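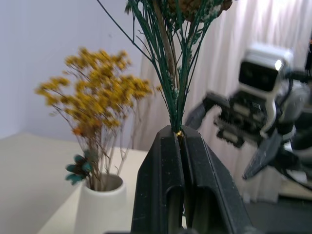

Dried Flowers at the Javwood Studio

By Ingeborg Fuchs
December

Print this page | E-mail this page

Dried arrangements keep well through the dark months, and they ask for very little: no water, no feeding, no direct sun. This gallery is from our worktable at Javwood, where we paired small bunches with plain white vases from the Jestalholm shelf. The paper goes down before anything else – dried blossoms shed, and it is easier to fold up a sheet than to sweep a floor.

Laying out

Each bunch is laid flat with the stems toward the front of the table, so the lengths can be compared before anything is trimmed. The yellow one is full and wiry and wants some room at the top.

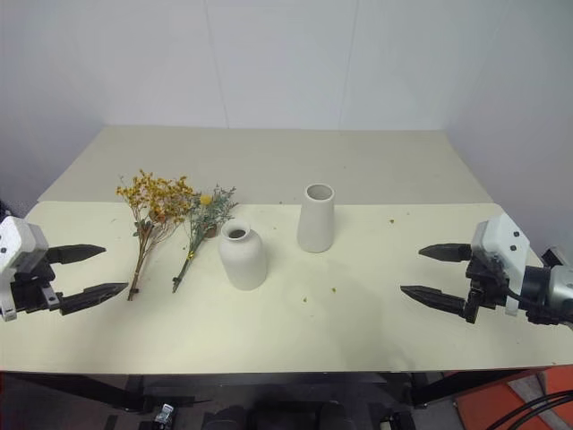 The green one is slimmer and is held by a small gold-colored tie near the bottom of the stems. We leave the tie on. Without it the feathery pieces slide to one side of the vase and the heavier ones drop.

Choosing the vase

A narrow neck suits a slender bunch, and the short, rounded vase holds this one upright with no filler. The brown cone sits partway up, with the gray-green sprigs standing above it. The yellow blossoms go in the other vase, a little to the right.

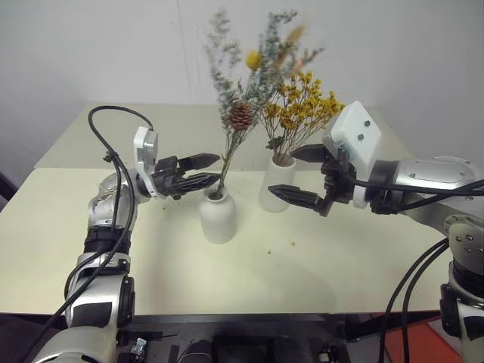
Care

Keep the finished vases away from radiators and damp rooms. Dust them with a soft brush or a hair dryer on its cool setting, held at least 16 inches away.

Contact Javwood | Copyright Javwood, all rights reserved | Back to top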